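Wedex opens broken link checking service to small site owners

CODDALE -- Web services firm Wedex has opened its link checking service to small businesses, clubs and personal sites, after running it for larger clients since August.

The service, called Campos, reads through a website page by page and reports links that no longer work, pages that redirect more than once, and pages that no other page on the site links to. Owners get the results as a plain list by email.

14 shares | 2 comments

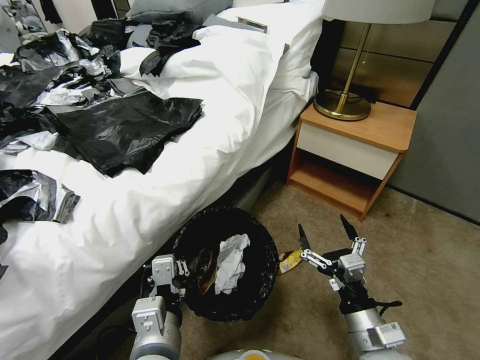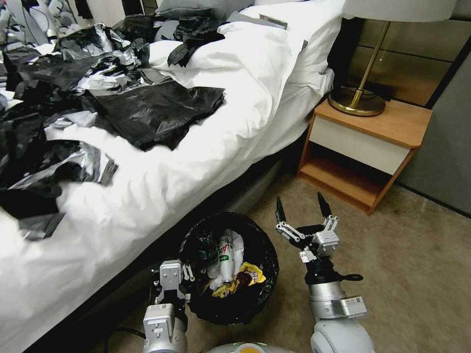 Campos is aimed at people who look after their own site and don't have a web developer on call. Sites of up to 4000 pages can be checked under the basic plan. Larger sites will need to ask for a quote.

"Most of the sites we look at have dead links the owner doesn't know about," said Leire Mateos, who leads the Campos team at Wedex. "They moved a page years ago, or a supplier they linked to has closed. A visitor clicks, gets an error and goes somewhere else. Search engines run into the same errors when they crawl the site."

Each report has seven sections. The first covers broken links inside the site, which Wedex recommends fixing before anything else. The others cover broken links to outside sites, redirect chains, orphan pages, missing page titles, duplicate titles and images that fail to load. Every entry gives the address of the page where the problem was found, so it can be opened and fixed straight away.

The service doesn't change anything on the customer's site and doesn't need a login. It reads only pages that are open to the public, and it follows the instructions in the site's robots.txt file. Owners can set the hour when the check begins. The default is 2 am local time.

Among the first small sites to use Campos was the Flevby local history site, run by Leopoldo Tovar. It holds scanned notices, maps and shop records going back to 1910, with most of its pages added by hand.

"I had renamed a whole folder and forgotten that the old index still pointed to it," Mr. Tovar said. "It took me two evenings to put right. The list was long, but it was the same mistake over and over."

Wedex doesn't sell backlinks and won't be adding link placement to Campos, said Setsuko Ishida, head of customer support. She said customers often ask about it.

"We tell them to fix the links they already have," Ms. Ishida said. "If another site links to a page you've deleted, put up a redirect to the closest page you still have -- that's a job you can do in a few minutes."

A French version of the reports is being tested and will be offered to all customers once that work is finished. Existing Wedex hosting customers can turn on Campos from their account page. Others can sign up on the Wedex website.

Media contact: Valeriano Aranda, Wedex, Coddale

Share this release: 7 shares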